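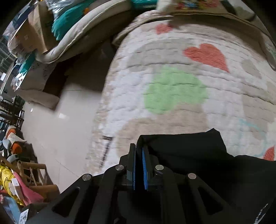 Fig. 1. Black cloth, held along a fold.

Our report is about how families in Cikavville look after dark clothes, and why so much black cotton ends up grey long before it is worn out. The idea came from a lunchtime grumble about school jumpers, and it grew rather more than we had planned!

In September we handed out 478 questionnaires in Cikavville and the neighbouring village of Kurnitz, and 400 came back, which pleased us no end. We asked how hot people wash, how they dry, and how long a black T-shirt stays fit for going out in. 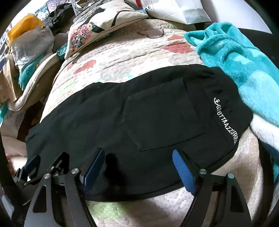

Most households wash everything together at whatever setting the machine was left on — we were guilty of this ourselves — and only a few turn dark things inside out first. Several older people in Kurnitz wrote long, kind notes in the margins about vinegar, cold rinses and drying in the shade, and we have kept every one of them.

We also chose 16 families for a longer chat over tea, and those visits lasted up to 7 hours in total, biscuits included.

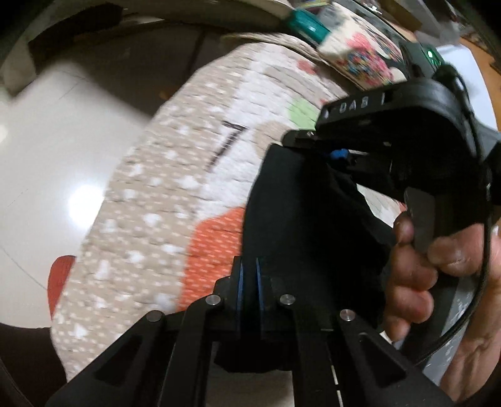
What we would do differently

We would ask about washing powder much earlier, and leave more room for people's own words. The Tamow library has kindly offered to keep a copy of the questionnaire for next year's group.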